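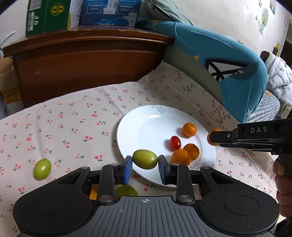 Green one going over the plate, small citrus and a tomato already on.

Sat 17 April
Fruit sorting, plate and tablecloth day

Best session on the fruit table so far, and I'm writing it up before I forget which bits I liked. Washed everything first thing, dried it on a tea towel, then had a good long go at moving pieces between the cloth and the white plate. Small fruit is such a good subject! Every piece wants handling its own way and the colours are a treat all lined up together.

Notes by fruit, in no order:

Mandarins (the little ones from the Desberg box): easiest by a mile. The skin has some give and they stay where you put them. They do like to roll until they find a neighbour, so I've started placing them in touching pairs.

Cherry tomatoes: slippery, shiny, gorgeous. Pick up across the short side. Two split on me in the first half hour, both from the soft end of the Mittal punnet, so use the firm ones and eat the rest.

Green ovals: my favourites. End to end feels wrong and works beautifully, with 30 lifts and only one drop. Keep them low over the rim and let go late.

Little tan ones: rough skin, very light. They sit well on the cloth and I'd happily have twice as many.
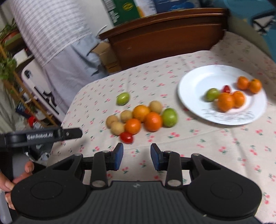 Cloth stays, I'm decided on that. The cherry print is cheerful and it stops things wandering off the way they did on the bare Granix top, where I spent half of August fishing mandarins out from under the bench. It does need an iron. The fold lines are enough to steer a tomato, and I lost a few good placements to the crease that runs sideways. Cool iron, from the back, before Monday if I get to it.

Plate: the big white one with the grey scrollwork is the right size. Six pieces is comfortable, more than that and the last one in starts nudging the others up the rim. Tried the Drukard bowl as well for a few rounds – too deep, everything slid to the middle in a heap. Back in the cupboard.

Total for the day was over 100 moves, which puts the running tally for the fruit work close to the 2,000 I pencilled in at the start. Chuffed with that.

To do
Iron cloth
More tan ones, if the greengrocer has them
Second white plate, same pattern, try fruit going plate to plate
Firm tomatoes only, check each one before it goes out
Leftover mandarins are in the kitchen fridge, help yourselves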